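Werkstattbuch Tinach, Oktober

Matching-Server nach dem Update auf Workham 4 neu aufgesetzt. Der Import der Testprofile lief beim zweiten Anlauf durch, 2963 Profile, davon 1336 mit vollständigem Fragebogen. Beim ersten Anlauf fehlte die Spalte für die Altersspanne, die Tabelle kam noch im alten Format aus Tranent. Konverter liegt jetzt im Ordner Import.
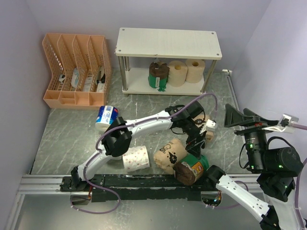
Ablage und Regal an der Rückwand

Danach die Vorschläge geprüft. Auffällig: Wer im Profil keinen Ort angibt, bekommt Leute aus dem ganzen Land angezeigt, ohne Hinweis auf die Entfernung. Das stand schon im letzten Eintrag und ist weiter offen. Filter vorläufig so gesetzt, dass Profile ohne Ort ganz hinten landen.

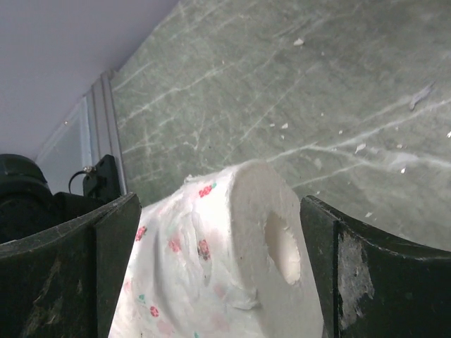

Die Bilderkennung für Profilfotos (Modul Barua) sortiert weiterhin zu streng. 330 Fotos wurden zurückgehalten, bei der Durchsicht waren die meisten harmlos. Probleme machen vor allem helle Flächen mit wenig Kontrast. Ein blasses Blümchenmuster wie auf der weißen Papierrolle geht nach dem Verkleinern komplett verloren, bei gemusterten Blusen und Tapeten ist es dasselbe. Schwelle etwas gelockert, neuer Durchlauf startet um 17 Uhr.

Chat: Nachrichten kommen doppelt an, wenn man zwischen Handy und Browser wechselt. Lässt sich zuverlässig nachstellen – zuerst im Browser anmelden, dann am Handy antworten. Vermutung: Die alte Sitzung wird nicht geschlossen. 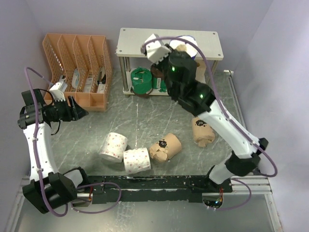

Im Protokoll stehen jedenfalls zwei offene Verbindungen pro Konto, auch nach dem Abmelden. Timeout testweise verkürzt, bisher ohne Wirkung.

Offen:
Hinweis bei fehlendem Ort
Ergebnis Barua eintragen
Sitzungen beim Gerätewechsel schließen
Text der Begrüßungsmail kürzen, der zweite Absatz ist zu werblich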